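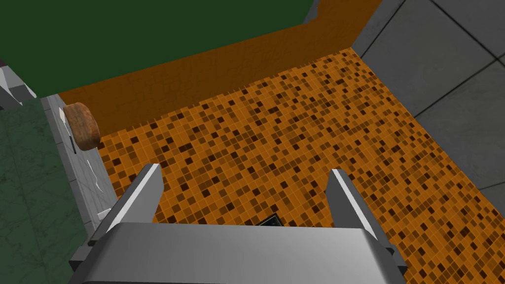

Lomau open day: who else went?

tilecrank
Drove 68 miles to Gindham to see Lomau's kitchen demo. The first half was all simulator on the big screen, gripper's-eye view, and the job was to pick up a loaf of bread. I have seen bread picked up before, but never with a slide deck.

puvport_pete
I was in the second row. Liked it more than you did. They took questions while it was running, and the woman at the desk changed the start position when someone asked her to.

tilecrank
She did. Then we had a coffee break.

 6axisgus
Who picked that floor? Orange mosaic with dark brown squares thrown in at random. My eyes hurt until supper.

puvport_pete
Gus, the speaker covered that. They shuffle the textures so it doesn't learn one kitchen by heart.

6axisgus
Must have been while I was in line for the restroom.

marrowbyte
846 people signed up and they put out 700 chairs. I stood by the coats and saw a lot of coats. Did the real arm ever run?

tilecrank
At 3 pm, for 6 minutes. It moved a sponge.

puvport_pete
It was a good sponge move, and I'd still take it over the Liang one in March, which was a video and a tote bag.

marrowbyte
I use that tote bag.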